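Felt Ketchup Bottle – Play Food
Flernis Toys / Pretend Kitchen / Sauces and Jars

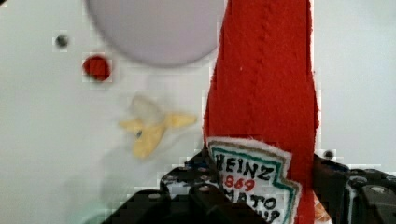

A soft red bottle for the play kitchen or the toy shop counter. It has the narrow neck and fuller body of the real thing, so children know what it is at once. The white label is sewn on, with HEINZ in black and 1869 in red underneath.

Each bottle is sewn by Jayson Mangubat and finished by hand. Stitching varies a little from one to the next, and the cut edges will turn fuzzy with play. Loose fibres can be trimmed with small scissors – please don't pull them.

Details
Item number: 113
Weight: 103 g
Colour: red, white label
Sold singly

Care
Wipe with a damp cloth. Do not put it in the washing machine or the tumble dryer, as the label may pucker. Dry flat, away from radiators.

Delivery
Orders placed before noon on Monday go out the same day. At other times allow 2 working days for packing. Postage is free if you buy 2 or more items from the Sauces and Jars range.

Returns
Unused items can be sent back in their wrapping. Write your order number on the slip and put it inside the parcel.

Goes well with
Jurkley felt burger and bun
Javier chip cone
Grillo play barbecue – back in stock in December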